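Ticket 1782: Cell 3 stops and waits during whiteboard and panel wiping
Site: Innes
Opened by: Ketsara Ruangrit, day shift
Assigned to: Fumiko Uchida
Status: Open, workaround in place

Ketsara, 7:40 a.m.
The arm on cell 3 pauses before a wipe and asks for an operator to confirm. It did this 29 times last shift. Each pause lasts up to 35 seconds, and someone has to walk over and press Continue. Before the Plurkula update we checked the cell at the start and end of a run. Now one of us stays near it and the folding table falls behind.

Fumiko, 9:15 a.m.
Pulled the log. All the stops have the same code, low confidence on surface. Gripper force and joint readings are normal. Please don't raise the speed for now.

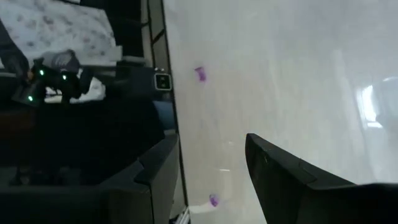
Glare on a pale surface can bring the score down, and small marks are harder to score than large ones. I would like to try the softer light setting before touching the threshold. Can you run one batch with the overhead lamp at half?

Ketsara, 11:50 a.m.
Ran it. Fewer stops, but not gone. Also, the confirm screen doesn't say which mark it is asking about, so people press Continue without looking. Two of the newer staff asked me if they get blamed for a bad wipe when they do that.

Fumiko, 1:30 p.m.
They don't. The log records the press, not the person. I've asked Rolilura to show the mark on the confirm screen. Lamp stays at half until then. Log the pauses by shift and I'll compare in October.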